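3.2 Comparing the two grippers in simulation

The main comparison in this paper is between the Frandsen gripper, whose fingers close in parallel, and the Skekton gripper, whose fingers swing inward on a short linkage. Both were mounted on the same pair of simulated arms and driven by the same controller, so that any difference in behaviour could be put down to the fingers. We used the Trotport kitchen set for all trials. It is a plain set with a white counter and everyday objects, and we have become very fond of it, mainly for how quickly a new layout can be built and checked.

Each gripper was given 200 trials per layout over 3 layouts. A trial ended when the object had been lifted clear of the counter and held, or when 3000 simulation steps had passed. Two kinds of view were recorded: close views near the fingers, and wider views looking down over the counter. The fingers themselves were modelled in flat black for both designs, which made them easy to pick out against the pale surfaces when we went back through the recordings.
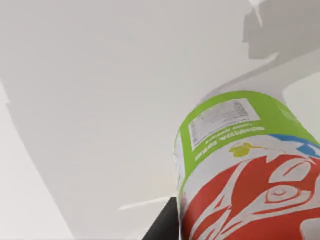
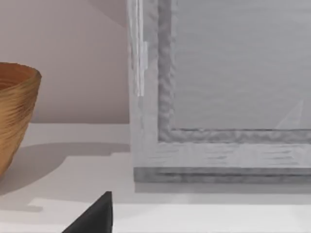 Figure 4. Rendered views from the Trotport set. The first two are close views with a gripper finger showing; the last two are wider views of the counter. 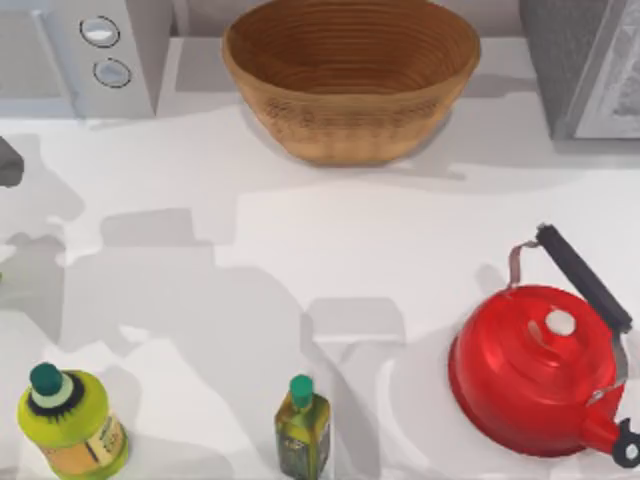
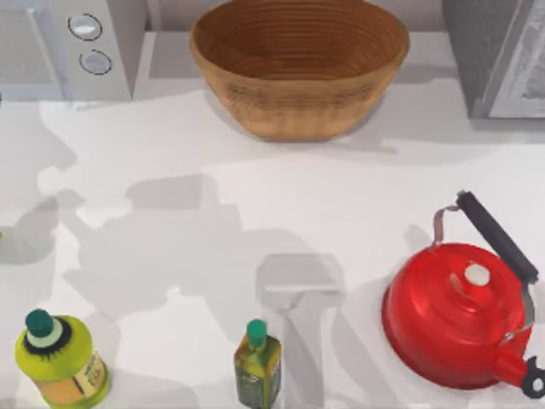
The Frandsen gripper did best where we had expected it to struggle, on smooth cylinders approached at an angle. Our early guess was that a parallel closing motion would roll a can away before the second finger made contact, and in the first batch of trials it did so often enough to worry us. Slowing the last part of the approach fixed most of this. The tilted can in the first view of Figure 4, with the dark finger against its lower side, is the sort of pose we looked at most closely when choosing the new closing speed. We were delighted with how little tuning was needed after that, and the same speed was kept for every other object in the set. The Skekton gripper was more forgiving at higher speeds, but it needed a wider clear space on either side of the object, and the planner rejected more of its approaches as a result.

Tall, flat objects standing close to other things gave a different picture. Here the swing of the Skekton fingers became a real cost, as the fingers open outward before they close and must have room to do so. Where a bowl and an upright frame share a small area of counter, the Frandsen gripper could usually come straight in, while the Skekton gripper had to be turned at the wrist first. Raed Nasrallah suggested starting the wrist turn earlier in the approach, and with that change the two designs finished much closer together. We had not planned to alter the approach path at this stage, but the improvement was so clear that we repeated the full set for both grippers with the earlier turn. All results given in Section 4 come from the repeated set.

3.3 Camera views and shadows

A second question was how well the wider view could guide the arms. The object detector was trained at Wirham on evenly lit renders, with the light placed high and no arms over the workspace. Once the arms moved into position the lighting was much less kind. Their shadows could spread over a large part of the counter, as in the third and fourth views of Figure 4, where broad grey patches lie across the left and central areas between the bowl and the bottles. Strongly coloured objects were hardly affected, and the red kettle was found with great reliability. Pale objects on the white counter fared worse, particularly when a shadow edge passed close to their outline.

We tried two remedies. The first was to add random shadows to the training renders, using simple blocks and rods in place of full arm models. The second was to let the controller fall back on the close view whenever the detector's confidence dropped. Both helped, and they worked very nicely together. The second remedy does add a short pause to the approach, which a faster controller might avoid.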